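Equipment Planning Coordinator, Handheld Data Collection

Trollbridge – Drarton site
Full time, on site
Reports to: Wai-kit Fu, Head of Operations
Apply by: Tue 7 May

About the job

Trollbridge records people doing ordinary hand tasks and supplies the recordings to companies that train robot arms. Operators work at a table with a gripper in each hand. They sort, fold, stack and put away household items, and the grippers log how each move was made.

We now run six stations at Drarton and plan to have fourteen by the end of October. We are hiring one person to plan that purchase, keep the budget for it, and make sure each station has what it needs on the day it opens. Until now this work has been split between the operations lead and whoever was free, and the spreadsheet shows it.

This is a planning and buying job. You will not be writing software, and you do not need to know how the models are trained.

What you will do

Build and maintain the equipment list for a standard station: gripper pair, cables, mounts, stands, table, recording box and spares.

Get quotes, compare them, and place orders. Our grippers come from Flinach, with a lead time of 66 days on new pairs. Jaw pads and cables are quicker but have to be ordered in lots of 100.

Keep a repair and replacement forecast. Cables are our largest recurring cost after the grippers, and at the moment we buy them when they fail. We want a schedule.

Budget for task items as well as hardware. Each task set needs gloves, baskets, cloths, dishes, boxes and so on, in several colors and sizes. We have nearly 200 task sets on the books and many are missing pieces.

Walk the floor at least twice a week and talk to the operators. They know which mounts slip and which tables are too low.

Prepare a short monthly report for Wai-kit with spending to date, open orders and anything running late.

Handle returns and warranty claims.

What we need from you

Two or more years of buying, inventory or facilities work. Lab, warehouse, theater or school experience all count.

Comfort with spreadsheets, including ones you did not build.

Clear written English for dealing with suppliers.

The ability to lift 49 pounds and to spend part of the day on your feet.

It would help if you have set up workstations before, or if you have dealt with import paperwork. Neither is required.

The stations

Most table tasks use two wired grippers, one per hand. Your budget has to cover the whole setup, from the stands and cabling down to the items on the table.

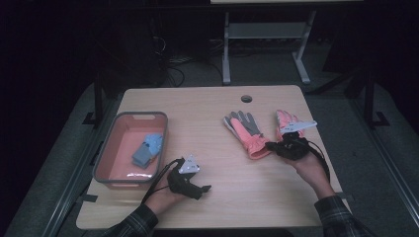 Glove task with two wired grippers. One pink glove is held in the right gripper, and the light blue pair is in the basket.

Hours and pay

Monday to Friday, 8:30 to 5:00, with an hour for lunch. Two or three early starts a month when freight comes in. Pay depends on experience and will be discussed on the first call. Health coverage starts after 30 days. Paid time off is 18 days a year plus public holidays.

How to apply

Send a resume and one page telling us about a purchase you planned that went over budget or arrived late, and what you did next. No cover letter is needed. Write to the hiring desk at Trollbridge, attention R. Jankauskaitė, with "Drarton planning" in the subject line.

First calls last 20 minutes. Second interviews are held at Drarton and include a paid two-hour exercise with a real parts list. References are checked before an offer is made.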